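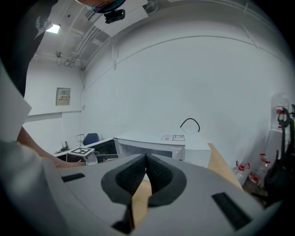
Ticket 818 - water dispenser, back room, no flow on cold side
Opened by: Seraina Marti
Status: open, waiting on part

Cold tap went to a dribble mid morning, hot side fine. Dispenser is the tall white Kastari one against the wall. Swapped the bottle first, no change. Two bottles with red caps on the floor in front of it, pls leave those there till I've finished testing. Drip tray emptied, tap head off and rinsed, bit of scale in it but not alot.

11.40 - turned off at wall, left 20 mins, back on. Same dribble.

12.15 - measured it. 200 ml took ages, gave up timing. Hot side fills the same jug no bother.

13.05 - rang Riedl, they think cold tap valve. Filter is rated 3000 litres and we're nowhere near so not that. Part is a Prundex valve, they've got one in.

Žydrūnas Strazds 13.30
Did you try the child lock? Ours upstairs did this, lever was half down.

Seraina 13.45
Tried it, no differance. Lever moves freely both ways.

Žydrūnas 14.10
OK order the valve. Can somebody shift the papers off the top of the microwave as well, vents are up there I think.

Seraina 14.20
Ordered. Will do papers. Use the hot side and let it cool, or the kitchen tap, until it's fitted. Leaving ticket open.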